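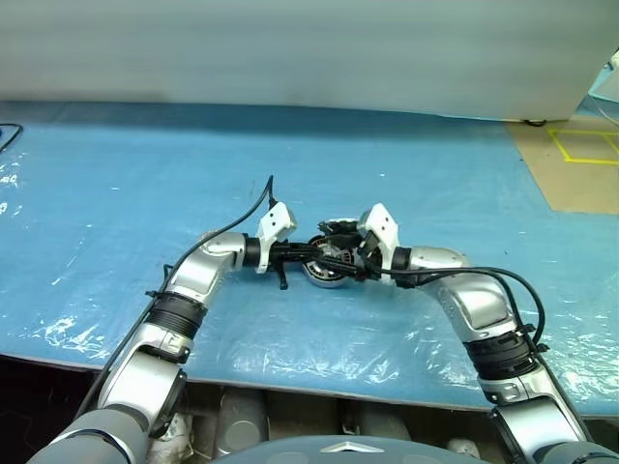
Two grippers and one small black part, held over a blue table.

I have dug at Stallulitz for 15 seasons and I still get a thrill when the finds trays come in at teatime. So let me make a cheerful case for the least loved job in archaeology: drawing pottery by hand.

Last May we recorded 3915 sherds from the lower ditch. Most were weighed, bagged and photographed, and quite right too. But Vandana Pal, who runs our finds hut, insisted that every rim be drawn as well, with a pencil, a profile gauge and a great deal of rubbing out. I grumbled for 2 days. Then I began to see things! A tiny groove under the lip, a thumb mark inside the neck, a wobble where the potter had slowed the wheel - all of it had slid straight past me in the photographs.

Drawing makes you look, and it makes you choose. Is that line a decoration or a scratch? You have to decide before the pencil moves, and the arguments this starts across the table are wonderful. Omprakash Chaudhary and I spent a whole lunch on one handle from Urnetance (he still thinks it is a spout).

I love our digital models and would never give them up. Still, I would like every student on a field school to draw 25 sherds before they touch the scanner. Pencils are cheap, the rims are waiting in their boxes, and we have a spare stool by the window at Stallulitz for anyone who fancies a go.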